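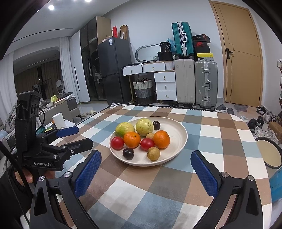

Fig. 1. Fruit plate and the two hand-held grippers.

Mowat: splitting two-gripper recordings into picks
Progress report, March 5, 2025
Yaneth Benavides

Goal. Take the video plus jaw width from both grippers, cut it into approach / close / lift / release. No hand labeling. The planner (Kitomham) needs the cuts before it can train on anything.

What works. Time sync between left and right. Old version from November matched on wall clock and drifted. Now I match on motion peaks, offset is down to 3 frames on the clips I checked by hand. Good enough for planning, maybe not for handovers.

What half works. Close detection. I threshold jaw width, then ask the detector if theres fruit between the pads. Tomatoes fine. Plums are bad, dark skin against black jaws, the mask leaks into the finger. Of 447 labeled closes the splitter missed 17, and 16 of those were plums. Lowering the threshold just gives false closes when the jaw bumps the plate.

What doesnt. Both grippers holding at once. The segmenter assumed one active hand per segment, so it dropped whichever closed second. Rewrote it as two seperate state machines with a shared clock. Overlap is allowed now, each hand gets its own track, planner merges them later.

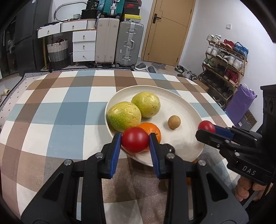
Fig. 2. A tomato in each gripper, the overlap case.

Amos Ambrose thinks the merge belongs in the segmenter and that pushing it to the planner will bite us later, as Kitomham has no idea which track to trust when the two disagree. He would also drop the fixed threshold and learn it per fruit.

Fair on the threshold. Merge stays put for now, no time before the demo.

Still to do
- per-fruit threshold, plums first
- rerun sync on the long clips
- config file, paths are still hard coded
- write tests for overlap (none yet)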